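Foltness doubts you need a better way to make the bed

Foltness will publish its bedroom care guide in August, and it comes with fewer promises than most. The company asked 2,763 customers how they make their beds in the morning. Most said they pull things straight and leave. We have read plenty of claims that a smooth bed leads to a smooth day, and we found very little behind them.

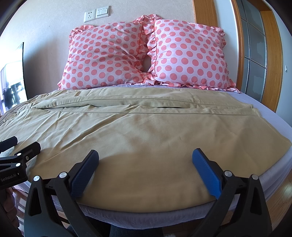
Foltness Bedding and Laundry Team, Brumley office

The guide, called Hidska, runs to four pages. It covers sheets, pillows and whatever ends up on top of them. Khaki over lavender with coral dots at the head may not win a styling award, and we are not convinced it has to. Ruffles get bunched up. Creases come back.

"I've been told to karate-chop pillows, steam them and stand them at an angle," said Tomomi Sugawara, who edited the guide. "I tried all of it for a month. By Friday they looked the same as ever — a bit lopsided."

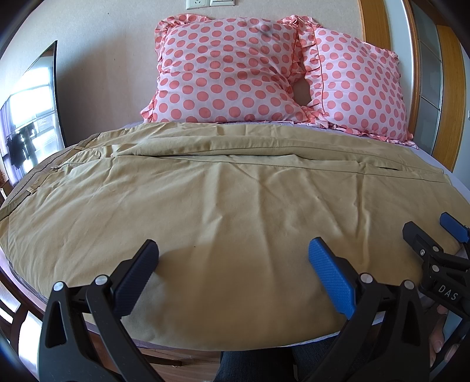

Dotted pillowcases with ruffled edges, above a strip of lavender sheet.

Hidska does give some advice. Wash pillowcases more often than you think you should, close zippers before washing, and ignore anyone selling a special folding board. Whether readers will follow it is another matter.

Printed copies will be free at the Amano store while they last. Press requests go to the Brumley office, weekdays until 4 p.m.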